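Search products, part numbers
Search

Kneath Table Linen and Surface Protection

Miminar Heavy Table Pad, Brown

Last updated Jun 20, 2019

The Miminar is a flat protective pad for dining tables, sideboards and kitchen work tables. It has a smooth wipe-clean face on top, a dense felt core, and a fine-grip backing that keeps it from sliding on painted, lacquered or glass tops. It is sold by the sheet and can be cut at home with a utility knife and a steel ruler.

Kneath has sold table pads since Carys Kneath took over the Pidudlow workshop from her uncle. The first ones were folding pads with a cloth face, made to order for oval tables. Most customers now want something that lies flat all day and doesn't have to be put away after meals, and the Miminar was made for them.

Sizes and part numbers

Standard sheet, 800 by 700 mm: part 563
Runner, 1816 mm long: part 564
Cut to template: ask the workshop

All sheets are the same thickness. Corners on the standard sheet are square. The runner has rounded corners. Sheets cut to template are finished with whichever corner you draw.

Colors

Brown, slate, and oatmeal. Brown is the one we keep the most of. Small differences in shade occur between batches, so if you plan to lay two sheets side by side, order them together and write "same batch" in the notes box at checkout.

18 shares
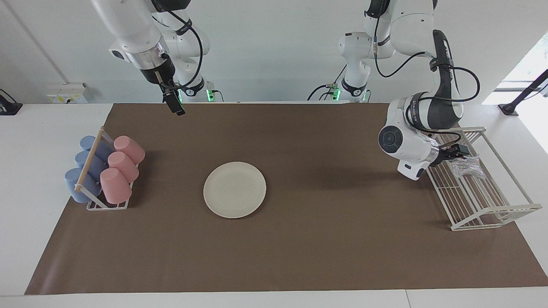

The pad is meant for everyday plates, mugs and serving dishes. It takes heat from a filled dinner plate or a teapot without marking. It is not a trivet. Pans straight off the stove or out of the oven need a separate stand, and damage from hot pans is not covered by the guarantee.

Unglazed foot rings on stoneware can leave gray lines on the surface. These come off with a damp cloth and a little baking soda. Do not use scouring powder or steel wool, which dull the finish for good.

Fitting

Unroll the pad and leave it face up in a warm room overnight. If the ends still lift, roll it loosely the other way for an hour and lay it down again. Wash the table and let it dry fully before the pad goes on. Water trapped under the backing can cloud a waxed finish.

To cut, mark the backing with a pencil, clamp the ruler, and make several light passes. Osian Llewellyn in the workshop recommends a new blade for every sheet. A worn blade drags the felt and leaves a fuzzy edge. If this happens, trim the fuzz with small scissors and run a bead of Sturnatix edge sealer along it. One bottle is enough for two standard sheets.

Care

Wipe with warm water and dish soap. Lift the pad once a week and wipe the table under it. Do not machine wash, tumble dry or iron. Store rolled with the face outward, never folded. A fold line will not come out.

Red wine, beetroot and turmeric should be wiped up right away. Ink from newspapers may transfer if the paper is left on the pad in direct sun.

Customer notes

"Bought the runner for a church hall table. Needed two people to unroll it. Lies flat now." Gwenllian Prothero

"The brown is darker than on my screen but I kept it. Backing holds well on glass." Birsen Ağca

"Cut mine slightly too short. My own mistake. Would like to see a longer sheet." Dilwyn Bevan

Delivery and returns

Sheets ship rolled in a cardboard tube. Uncut sheets can be returned within 30 days. Cut sheets and template orders can't be returned unless there is a fault. Template orders take two weeks in most months and longer in June, when the workshop closes for stocktaking.

3 comments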